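Tag der offenen Tür bei Groltcombe: Schubladen, Becher und viel zu viel Kuchen

Eigentlich wollte ich nur kurz vorbeischauen. Eine Stunde, hatte ich zu Hause gesagt, dann bin ich zum Mittagessen wieder da. Um halb fünf saß ich immer noch in der Kantine von Groltcombe, mit dem dritten Stück Mohnkuchen vor mir und einer Tüte voller Prospekte unter dem Stuhl. So viel zu meiner Planung!

Aber von vorn. Groltcombe macht kleine Sachen für den Schreibtisch und fürs Kinderzimmer, Kästchen, Stiftebecher, Ordnungskram eben, und einmal im Jahr, immer im Februar, darf man sich das Haus ansehen. Ich kenne die Firma, weil meine Mutter früher einen Nähkasten von dort hatte, der drei Umzüge überlebt hat (und einen Sturz von der Kellertreppe, aber das ist eine andere Geschichte). Geparkt habe ich auf der Wiese hinter dem Lager, was man meinen Schuhen den ganzen Tag ansah. 200 Besucher waren angemeldet, und die meisten standen gleichzeitig mit mir an der Garderobe.

Durchs Haus geht man in Gruppen. Unsere führte Poonam Bajpai, und ich hatte großes Glück mit ihr, denn sie redet schnell, lacht viel und lässt einen alles anfassen. Erst ging es in die Holzwerkstatt, wo es so gut riecht, dass ich am liebsten geblieben wäre. Da stapelten sich Leisten bis unter die Fenster, und an der Wand hing eine Tafel mit der Zahl 28 darauf. So viele Arbeitsschritte braucht ein Kästchen vom Brett bis zum Karton. Ich hätte auf zehn getippt. Eine Frau aus unserer Gruppe wollte wissen, warum man die Knöpfe nicht einfach mitlackiert, und Poonam Bajpai drückte ihr gleich zwei Muster in die Hand, eins lackiert und eins roh. Das rohe liegt tatsächlich viel angenehmer zwischen den Fingern. Ich habe es selbst dreimal ausprobiert, zum Leidwesen der Leute hinter mir.

Danach die Lackiererei, durch die Scheibe, und dann ein langer Flur mit alten Katalogen in Vitrinen. Da bin ich hängen geblieben und habe fast meine Gruppe verloren. Der Nähkasten meiner Mutter war auch drin, Modell Katov, auf einer Doppelseite mit einer Teekanne daneben! Ich habe sofort ein Foto nach Hause geschickt. Antwort meiner Mutter: »Den gebe ich nicht her.« Hatte auch niemand verlangt.

Hinter dem Flur liegt der Raum, wegen dem sich für mich die Fahrt gelohnt hat. Schwarze Vorhänge, ein weißer Tisch und darauf in einer Reihe die Sachen, um die es ging. Das rote Schubladenkästchen mit dem hellen Holzrahmen und dem runden Knopf hat es mir sofort angetan, so eines will ich seitdem für Briefmarken und Büroklammern. Neben dem Kästchen die graue Schale mit dem blassen Rand, ganz schlicht, in die könnte man abends die Schlüssel werfen. Und dann der rote Becher, in den gerade ein blauer Stift hineinkam, mit der Spitze nach unten. Über die Frage, wie herum Stifte in einen Becher gehören, haben wir danach bestimmt eine Viertelstunde diskutiert.

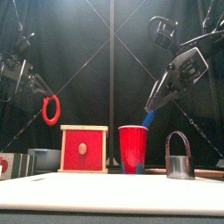

Spitze nach unten sei völlig falsch, meinte Gerlinde, Filzstifte gehörten liegend in eine Schublade, sonst könne man sie nach einem halben Jahr wegwerfen. Sie habe zu Hause eine ganze Lade nur dafür, nach Farben sortiert, und ihre Enkel hielten sich sogar daran. Außerdem finde sie Becher auf dem Schreibtisch grundsätzlich unpraktisch, irgendwer stoße immer dagegen.

Da war was los! Ein Vater mit Kind auf den Schultern hielt dagegen, bei ihm werde überhaupt nichts sortiert und die Stifte schrieben trotzdem. Ich selbst bin Becherfrau, immer gewesen, und zwar mit der Spitze nach unten, weil ich sonst blaue Finger habe — bei mir fehlt nämlich grundsätzlich die Kappe. Poonam Bajpai hat sich das alles angehört und dann sehr diplomatisch gesagt, man verkaufe ja beides.

Überhaupt diese Farbe. Becher rot, Kästchen rot, und dann noch ein roter Ring, der eher weich aussah, wie aus Seil oder Stoff. Vor dem schwarzen Vorhang leuchtete das richtig. Bei mir zu Hause ist alles beige, und ich habe auf der Rückfahrt ernsthaft überlegt, ob das so bleiben muss.

Dann der Werksverkauf. Ich sage nur so viel: Nehmt Bargeld mit, das Kartengerät stieg gegen drei aus, und die Schlange ging bis zur Treppe. Kästchen mit kleinen Fehlern gab es bis zu 60 Prozent billiger, man musste aber wühlen. Mein Fehler ist ein Kratzer an der Rückseite, den sieht im Regal kein Mensch. Die Serie Tredatar, auf die ich eigentlich aus war (mit den flachen Fächern für Papier), war leider schon weg, als ich drankam. Wer die will, sollte vor der Führung einkaufen und die Sachen ins Auto bringen.

Zur Kantine: Kaffee 80 Cent, Kuchen gegen Spende, Suppe ab Mittag. Der Mohnkuchen kommt von der Bäckerei Kushwaha zwei Straßen weiter, und die hat auch sonst geöffnet, ich bin auf dem Rückweg noch rein und habe ein Brot mitgenommen. Sitzplätze waren knapp, wir haben uns zu fünft an einen Tisch für vier gequetscht, Gerlinde auch dabei. Sie hat mir ihre Adresse aufgeschrieben, mit einem Bleistift. Den trägt sie liegend, im Etui.

Für nächstes Jahr: Anmelden muss man sich vorher, die frühen Gruppen sind kleiner, und feste Schuhe sind wegen der Wiese wirklich keine schlechte Idee. Hunde dürfen nicht in die Werkstatt. Ich habe den Termin schon im Kalender, und meine Mutter will mit.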